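Clitberg Drinks Station Play Set: reviewed after a summer of use

The Clitberg set is sold as pretend play for ages 3 and up. It is a small bar rather than a kitchen: something to pour into, something to cut on, something to cut with, and ice. We bought it in June from the Festmont store and it has been out on a table most days after that. I paid full price.

I had been looking at the Kowalczyk kitchen, which is much larger and needs its own corner. I don't have a corner. The Clitberg pieces go back in a shoe box, and that settled it.

The ice is what gets used most. The pieces are clear and faceted, and they catch the light well enough that adults pick them up. Ours live in a pink plastic bowl. They scoop and pour easily and make a fair amount of noise doing it. They also travel. I have found them in shoes, under the stove and once in the dishwasher filter, so count on losing a few.

The lemon slices go with the ice, and between them they cover most of the drinks on our menu. A stemmed glass gives the whole thing a bit of ceremony. If yours is a real one, swap it for plastic when younger kids are over.

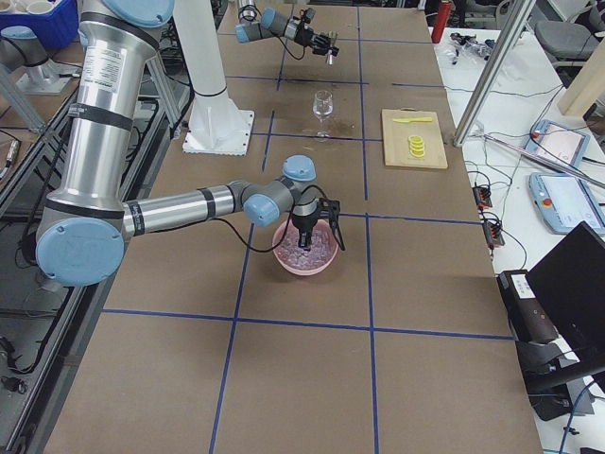

Festmont customer Stereo had a different experience with the ice and wrote on the store page: We had to put it away after a week. My son is four and still puts things in his mouth, and the pieces are about the size of a hard candy. The lemons and the board are fine and we kept those out. I would give the set four stars without the ice and two with it.

I think that is fair. The age on the box is the lowest I would go, and for a child who still chews on things I would wait longer. Clitberg could sell the ice separately and lose nothing.

Back to the cutting side. The board is wood and has the feel of a real kitchen board. Wipe it with a damp cloth and dry it right away – I left ours in the sink overnight and the surface went rough along one side. A little mineral oil fixed it.

The knife is yellow plastic with a blunt, rounded end. It won't cut anything and isn't meant to.

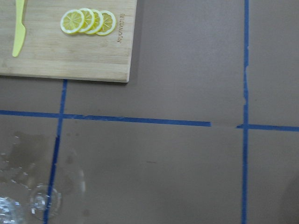 The slices are separate pieces, so there is no whole lemon to cut apart and put back together. My daughter asked for one in the first week. She got over it by lining the slices up and tapping between them with the knife, but a child who likes the crunch of hook-and-loop fruit will notice what is missing.

Cleaning is simple. Everything plastic goes into warm soapy water in a colander and dries on a towel. The color on the lemons has held up.

Storage could be better. The box it comes in tears at the flap, and there is no bag for the ice. A zip pouch would have cost them very little.

I would buy it again for a child of four or five who likes serving people. For a younger one I would get the board and the fruit and skip the rest.

Posted 29 November 2019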